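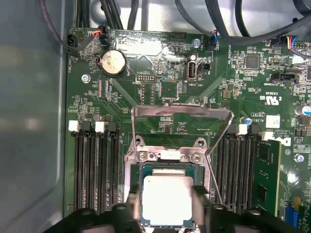
CPU socket

This site uses cookies to remember your settings. Accept / Manage

Reading time: 4 minutes

A CPU socket is the part of a motherboard that holds the processor and joins it to the rest of the computer. No solder, so the chip can be taken out and swapped. Found in most desktop machines, workstations and servers. Thin laptops usually have the processor soldered down instead.

Overview

Two main families. In the older one (pin grid array, PGA) the pins are on the underside of the processor and drop into holes in the socket. In the other (land grid array, LGA) the pins are in the socket, tiny springy ones, and the processor has flat gold pads. Sockets are named by maker and by number, the number often being the count of contacts. A chip made for one socket will not as a rule fit another, even where the two look much alike from above.

Parts

Socket body. Plastic, fixed to the board, holds the contacts.

Load plate. A metal frame which closes over the edges of the processor and presses it down. Open in the middle so that the heat spreader can touch the cooler. Hinged on most types.

Retention lever. Bent wire or rod along one side. Down and hooked is locked, up is open. On some large sockets there are two levers, on others it's screws only.

Cover. A plastic cap supplied with new boards to keep fingers and dust off the contacts. Worth keeping, a board sent back without one may be refused under warranty.

The processor itself is a small flat board (the substrate) with a metal lid on top, the heat spreader. Lid up, contacts down.

Surroundings on the board

Memory slots are placed close by, on one side of the socket or both. Boards with slots on both sides are mostly workstation and server types, and the order in which the slots should be filled is given in the manual. It varies. A single module in the wrong slot can stop some boards from starting.

Fan headers are also near, for the cooler and for the case fans. Names are printed on the board next to them: CPU_FAN, FAN_SYS1 and so on, depending on the maker. The coin cell which keeps the clock and the firmware settings can be anywhere.

Fitting a processor

Mains lead out, hold the power button a few seconds. Touch bare metal on the case. If the board is already in the case, tie back any cables that hang over the socket.

Lift the lever all the way, then the load plate. Hold the processor by two opposite edges. Match the notches, or the small triangle in one corner, to the mark on the socket. Lower it straight down and let go. It should need no force at all. Do not slide it about, the contacts bend sidways very easily. Close the plate, bring the lever down and hook it. On LGA types this takes a fair push and may creak, quite normal.

Then thermal paste and the cooler.

Removing a processor

Cooler first. If the paste has set, run the machine for a few minutes beforehand and twist gently. Never pull straight up on a PGA type, the chip can come out with the cooler while the lever is still locked. Clean the lid with isopropyl alcohol. Lever up, plate up, lift by the edges, into a tray or antistatic foam. Cover back on the socket.

Common faults

Bent contacts are the usual one. Look across the socket at a low angle with a lamp, a bad contact shows as a break in the pattern. Can sometimes be put right with a fine needle and a lot of patience. Paste in the socket is another. Memory missing from one channel may also be down to the socket and not the module, as the memory lines run through it.

Reuse and repair

Sockets are rated for a limited number of insertions, which matters little at home and more on a test bench. The Retport repair shop at Skernia logs 6 insertions per board before the contacts get a check under the magnifier. In its April tally 63 out of 300 returned boards had socket damage, the rest other faults or none found. Zelenák trays, the stackable sort, are used there for loose processors.

See also

Heat spreader
Memory slot
Thermal paste
Vira board layout

Page last edited Wed 17 April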